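Print this page | E-mail this page

Ascombe Robotics Open Day: Your Questions Answered
Posted in January by the Lultska visits desk

Where is it, and when do I turn up?
The Ascombe building in Fletville, by the side entrance. Doors open at 10 am and the last demonstration starts at 3 pm. The front entrance has a far grander door, and it will be locked.

Do I need a ticket?
Yes, and it's free. We have room for 115 visitors. Last year 697 people asked for a place, so please don't book one to keep your options open.

What will I see the robots do?
Tidy up, mostly. The main demonstration is an arm sorting small household things on a table: rolls of tape, a dish rack, a cardboard tray. Anyone hoping for backflips should adjust their hopes on the bus.
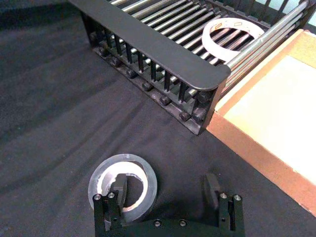 Each run lasts 18 minutes, with time for questions while the table is set up again. The arm works at the pace of someone putting off the washing-up. It will sometimes miss, think about it and try again, and visitors tend to cheer at this point — the staff have learnt to smile.

Can I have a go at driving it?
There are 2 practice arms in the Vandenberghe Room, and you may steer either one for as long as the queue behind you stays polite. It's harder than it looks. Children are usually better at it than their parents.

Can I bring something for it to pick up?
Please don't. We still have last year's pineapple on our conscience.

Will it take my job?
If your job is moving tape very slowly, have a word with us on the day.

Is there parking?
A little. The bus stops outside.

Print this page | E-mail this page

This site uses cookies to remember your settings. By carrying on, you agree to their use. Accept | Manage cookies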